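Bench notebook, Omoregie room, long table
Thu 30 October

Long table day. I've been putting this off since the last coat of oil went on and there is no more putting it off, so I came in with coffee and a rag and a pencil and spent most of the day on the Nallovlow set: what lives where, what rolls, what scratches, what I'd swap if I had the money. Writing it down as I go, so the order is the order I got to things (and my handwriting got worse after lunch, so typing this up the same evening was smart of me).

The table first. It's still my favorite thing in the room. We've now had three coats of the Selix oil on it since April and the wood has settled into that honey color that makes everything look like it belongs in a kitchen. The trade-off is that small things slide more than they used to. The block with the holes in it used to stay exactly where you put it. Now you brush it with a sleeve and it's somewhere else. I don't mind that much, but if you mark a spot for something, mark it with the low-tack tape and not with pencil. I spent a stupid amount of time with an eraser this morning.

Also found two rings near the front edge that I'm blaming on mugs. Mine, probably. They came up with a bit of oil and a lot of rubbing, but please, coasters, there's a stack in the drawer under the sink!

Next, the kettle. I love this kettle and it's a pain. The handle is a good one, high and arched, loads of room to get at it from above. The trouble is the weight. With the handle up that high, everything is top-heavy when the body's empty, and the thing wants to turn as it gets lifted. I tried it by hand a bunch of times, one finger under the handle, and it swings round to the spout side nearly every time. Put water in the bottom and it calms right down. It takes up to 920 ml, and even a small splash is enough to change how it hangs. I'm not going to run it with water on freshly oiled wood, though, so I cut a piece of rubber mat for the inside and that seems to do nearly as well. Want to try it for longer before I say it's fixed.

The other kettle question is where to put it down. On its base it sits higher and you lose clearance. Off the base it's fine, but then the base is one more flat black thing taking up wood. I've gone back and forth. For now my vote is kettle straight on the table, base to the side, near enough that anybody can put the two back together at the end without hunting.

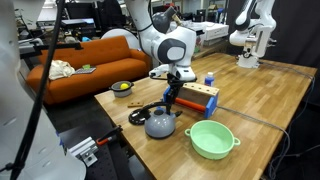 Kettle off its base, spout to the right. Green pot empty.

I do want to say something nice about the two-handled green thing, which half of us call the pot and half of us call the bowl (I switch within a sentence, sorry). It's wide, it's shallow, and you can see into it from anywhere you stand. It's light, too, so it scoots if you drop something into it from any height, and the little side handles aren't much good to hold it by. I stuck three small felt dots on the bottom and then took them off again because they picked up sawdust from somewhere and left a gray smear on the oil. Silicone dots next. I have some at home, from a cutting board.

Inside the green one, the light does funny things. It has a pale shine along the inner wall, and if you leave the overhead lights on it goes almost white on one side. Easier to look at with the blinds down. I wrote that in the spring too, I think, and then forgot it.

The toolbox took up the whole middle of my day. It's the Nasico one, the toy kind for kids, and I have a real soft spot for it. Blue ends, pale wood across the top with the row of holes, and the orange handle. It goes together without glue, and that's both the charm and the problem. The ends loosen. You don't notice it for days, and then someone leans on the top and the whole thing goes out of square. I took it apart completely, wiped out the slots, and put it back with one turn of thin tape on each tab. It's snug now, maybe a little too snug. If you need to take it apart, pull straight out from the end and don't twist, because the tabs are the only part I can't replace.

While it was in pieces I measured it, because I keep guessing at this and getting it wrong: 31 cm along the top. So it'll go on the narrow shelf by the door after all. I had told everyone it wouldn't. I apologize to the shelf.

The bolt that goes with it is a menace. It's small, it's gray, it's light, and it rolls in an arc, so it never ends up where you'd look for it. I found it once today against the foot of the lamp and once in my own cuff. It gets its own place from now on, in front of the toolbox on its side, and when we pack up it goes in the little zip bag. Not in the bottom of the bin with everything else. I've emptied that bin looking for it too often.
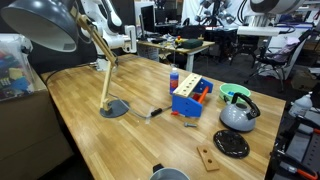
Lamp end of the table, toolbox in the middle with the bolt in front of it. Kettle next to the green bowl.

The lamp. OK, the lamp is great, I'll say it. I was against it when it came in, I thought the shade was way too big for this table, and now I'd miss it. The wooden arm matches the table so well that people ask if they came together (they didn't). What I don't love is the cord. It runs out across the wood with the switch in the middle of it, right about where you'd want to put something down. I tried it off the back, and it reaches, just, but then nobody can find the switch and you end up patting around behind the table like you've dropped your glasses. I tried clips as well. The clips don't grip on an edge that thick.

So the cord stays where it is for now and I've made peace with it. Just don't set the block or the bottle on top of it. They sit crooked and you won't see why until you've moved them and moved them again. A longer cord with the switch at the lamp end would sort it. I've put that on the list.

One thing with the shade: the joint at the top is tired. Set it where you want it, go and get a coffee, come back, check it. I tightened the wing nut as far as I dared.

Sorting out the other round thing next, the gray dish with the dark rim. I like it for the ball. The ball sits down in it and stays put, and you can still see a good bit of yellow over the edge. I tried the ball in the green one too and it just travels round and round the wall until it gets bored. Gray for the ball, green for the brick, that's how I've got it in the sheet now, and I'd like us to stick to it for a while so the notes line up from week to week.

The brick is easy. I have no complaints about the brick. It's blue, it's chunky, it lands with a nice clack in the green bowl, and it doesn't care which way up it is. It does tend to come to rest at an angle in there, leaning across the bottom, and I've stopped straightening it. If it matters for what you're doing, straighten it yourself and write down that you did.
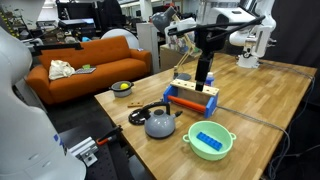

Blue brick in the green bowl, ball in the gray one. Block in front of it.

Something I noticed with the ball and the block: they're both at the sofa side of the table, and if you come round from there with a bag on your shoulder, that's the corner you hit. I hit it today. The ball ended up under the sofa with a pen I've been missing since summer. I've moved my usual path to the other side and I'd suggest you do the same.

And can we agree about the sofa? It's a nice orange sofa and I'd like to sit on it! Cloths go in the hamper when you're done with them, and anything flat that isn't a cushion should have a home somewhere else.

Back to the table, the bottle. I keep using it as the thing I line everything else up against, since it's narrow and stands up straight, and then somebody moves it and I'm lost. I put a ring of the low-tack tape behind the toolbox for it. When it's full it stays put. When it's near empty a draft could take it, so I topped it up with plain water and wrote the date on the bottom. Change the water when you think of it.

Tried the kettle again late in the day with the spout pointing the other way and the top left open. Easier to see into, and it leaves more room for the green bowl. The lid is shinier than I remembered and it shows every fingerprint, and if you lay it knob up it stays wherever you put it. Knob down, it rocks forever. Knob up, then. 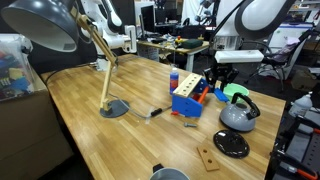

Lid off and knob up, kettle open, bolt on its side by the toolbox.

I redid the packing order as well. Toolbox first, flat on the bottom, then the green bowl with the gray one inside it, ball in the gray one. Brick and block go down the side. The kettle goes in last and on its own, with the lid wrapped in a dish towel, and nothing on top of it. Last time I packed it with the lid on and loose, and there's a nick on the rim I can feel with my thumb. The zip bag with the bolt goes inside the kettle, on top of the rubber mat. If you open the box and can't find the bolt, look there before you come and find me.

Took me six tries to get the order right, with the lid of the box refusing to shut on most of them. It shuts now if the kettle handle is folded toward the short side.

For the list:
Silicone dots for the green bowl (me, from home)
Longer cord for the lamp
Another can of Selix, the one we have is nearly gone
Spare ball, any yellow one
Coasters out of the drawer and onto the table where people will use them
Ask Nasico if they sell the blue ends separately

Table wiped down and left clear for the night apart from the lamp. Rags are hanging on the rail by the window, spread out flat. Leave them there until they're stiff.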